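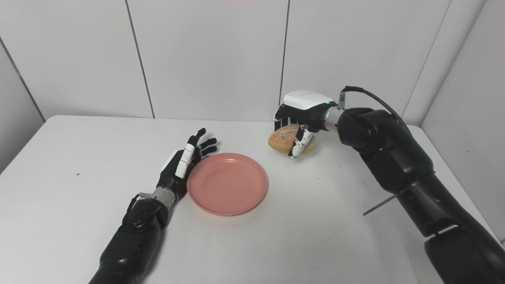 Sheila Yeoman wrote in to say that plastic plates always go cloudy and there is no point in being careful with them. I half agree. Mine are on their second August and the ones that went cloudy all went through the bottom rack of the dishwasher.

Some notes on the pink ones, then. They are shallow, with a raised rim, and that rim is what I bought them for - sauce stays put. The underside is where grease hides. I wash at 56 degrees on the top rack, tilted, rim toward the spray, and skip the heated dry. A towel afterward takes 15 seconds a plate.

Tomato stains: baking soda paste, leave it on for around 6 hours, rinse. Bleach works faster but dulled the surface on my old Kokton set, and knife marks hold color whatever you use.

For storage I stack them with a paper napkin between each pair. The Zirkside rack is too narrow at the front, so they go flat on the shelf over the sink. I still have not tried them in the microwave and don't plan to.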